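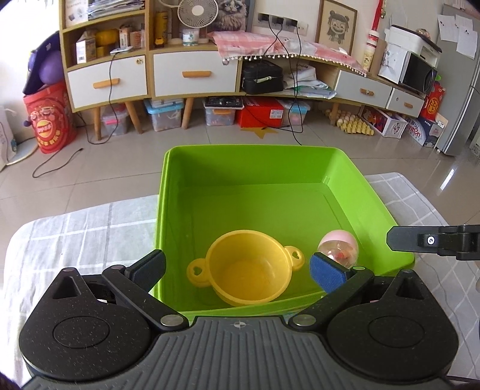

Great news for families in Hosten: the toy lending library is coming back, and this time it gets a room of its own! The Hosten Public Library confirmed on December 16, 2019, that the old periodicals room on the ground floor will become a full-time toy library, open during all regular hours and free to anyone with a library card.

If you grew up in Hosten, you may remember the first version. It ran out of a walk-in closet next to the children's desk, and you had to ask for the key. There was a three-ring binder with Polaroids taped to the pages, and you pointed at the thing you wanted and somebody went in and dug for it. That closet was lost to the elevator project, the toys went into storage at the Jallar branch, and for a long stretch the only way to borrow a puzzle was to drive across the river and hope the basement was unlocked.

Children's librarian Estrella Medrano has been pushing for a real space ever since she took the job. She got the go-ahead this month and sounds like she has hardly slept.

"I cried in the parking lot," she told us. "Then I went back in and measured the windows for curtains."

The collection will open with 913 items. A good share of those are the old Jallar holdings, which have been sorted, washed and checked for missing parts, and the rest came in through a donation drive this fall that went much better than the staff had planned for. Train track, dress-up clothes, marble runs, shape sorters, play kitchens, balance bikes, floor puzzles, hand drums, puppets (so many puppets), and a dollhouse that takes two adults to lift. There are also board games for teens and grown-ups, and yes, you can borrow those without having a kid in the house.

Ollitz, the puzzle and game shop on Ayala Street, gave a set of its cooperative games and has promised to replace lost pieces for them at no cost. That's a bigger deal than it sounds. Anyone who has run a lending shelf will tell you that a game missing its dice is a game that never goes out again. Owner Aurelio Aguirre says he has drawers full of spare pawns, timers and tokens at the back of the store and would love to see them get used.

"People think I'd be against it, a free library two blocks from my register," Aguirre said. "I'm thrilled. A family tries a game for three weeks, they love it, they want their own. Or they don't love it, and they didn't spend forty dollars finding out. Either way they're playing."

## How borrowing will work

The rules are pleasantly short. Each card can have up to 4 toys or games out at a time, for three weeks, with one renewal if nobody else is waiting. Big things like the balance bikes and the dollhouse count as one item but can't be renewed. There are no late fees, the same as with books since last year, though a toy that's very overdue will block the card until it comes home.

Everything goes out in a drawstring bag or a lidded bin with a laminated tag listing the parts. You check the parts with a staff member when you borrow and again when you return. Medrano asks people to be relaxed about it. A lost block is a lost block. What she does want is for families to speak up about breakage so that nothing sharp goes back on a shelf.

Returned toys spend a night in the workroom to be cleaned before they go out again. Plastic gets washed, wood gets wiped down, and fabric goes through the library's own washer and dryer, bought secondhand from a laundromat that closed in Jallar. Toys cannot go in the outside book drop. Please, please do not put toys in the book drop. (The staff asked us to print that twice.)

You can also come in and play without borrowing a thing. The room will have a big rug, low tables, a nursing chair in the corner by the radiator, and a gate on the door for the crawlers. Stroller parking is in the hall outside.
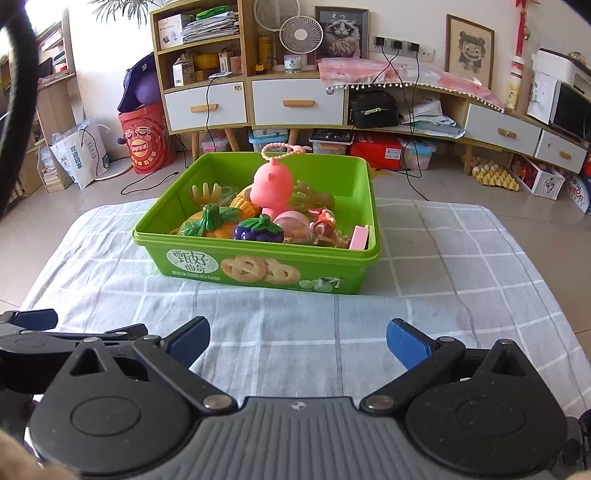
One part of the plan we're especially excited about is the loose-parts shelf. Small toys that arrive with no set, no box and no instructions usually get thrown out, and Medrano hates that. She wants a whole shelf of mixed tubs that children can tip out and do what they like with. She has been trying the idea at the Jallar branch on rainy afternoons, and she says the kids went to the tubs ahead of nearly everything new.

"Give them a bunch of stuff that doesn't match and they'll have a restaurant going in five minutes," she said. "Then it's a hospital. Then somebody's the mayor."

The tubs will be marked by age. Anything small enough to be a choking risk stays on the upper shelves in the section for school-age children, and staff will have a size tester at the desk that parents can use on anything in the room.

## Who's paying for it

The room itself costs less than you might guess, as the library already owns the space and the shelving is being reused from periodicals. The old magazines have moved upstairs next to local history, and if you come in to read the boat magazines every morning, your chair has moved too. The floor had to be replaced, and the lighting was pretty grim, so that's where most of the money went. Funding came from the library's regular building budget and from a gift left by a longtime Hosten kindergarten teacher whose family asked that it be spent on something children could touch.

Running costs are mostly one part-time job. Celeste Rebelo, well known to anyone who brings a toddler to Songs and Scarves, will manage the collection. She spent the fall building the catalog, and it's searchable from home: type in "trains" or "age two" and see what's on the shelf right now. Each listing has the age range, the number of players if it's a game, and a noise rating from one to five, which Rebelo came up with herself and which has already made her a hero to people in apartments. The xylophone is a three. The toy drum kit got a five, and she'd like it known that she considered a six.

A Spanish version of the catalog goes live at the same time. Citlali Robles at the adult learning desk did the translation, and she's also running a Spanish-language play hour in the new room once it opens, with songs, snacks and coffee for the grown-ups. No sign-up needed for that one.

## Opening day

The doors open the first morning after the winter break, at ten. There will be a ribbon (children cut it, with safety scissors, so allow some time), a puppet show in the story corner, and a table where kids can decorate a drawstring bag. The first 80 families to borrow something get to keep a bag of their own. Cider and popcorn will be in the lobby only, to save the new floor.

Parking behind the building is limited, and the church lot across the street is open to library visitors that day. The 12 bus stops right in front.

If you don't have a library card yet, come early or get one this week at either branch. Bring something with your address on it. Children can have their own card at any age, and the staff make a fuss over new cardholders of every size, so it's a fun errand.

## Still wanted

The drive is over for most things, and the staff ask that you hold off on stuffed animals. They have enough stuffed animals! They are still hoping for wooden blocks, large-piece puzzles for ages two to four, toys with switches or big buttons that suit children with limited hand movement, and dolls with darker skin tones, which were scarce in the fall donations. Wheelchair-height play tables are on the list too. Batteries are welcome any time.

There's also a call out for people who can mend. Soledad Bañuelos, who teaches sewing in the library's craft room, is holding a toy repair evening upstairs each month, with help on glue, thread, wheels and squeaks. She has already rescued a three-legged horse and the better part of a puppet theater. You can bring something broken from home as well; it doesn't have to belong to the library.

Medrano would like to see 300 families using the room by summer. Going by the crowd that had its noses against the glass when we stopped in, she may want to order more bags.

Questions and donation offers can go to the children's desk at the Hosten branch, in person or by phone, any time the library is open. Ask for Celeste.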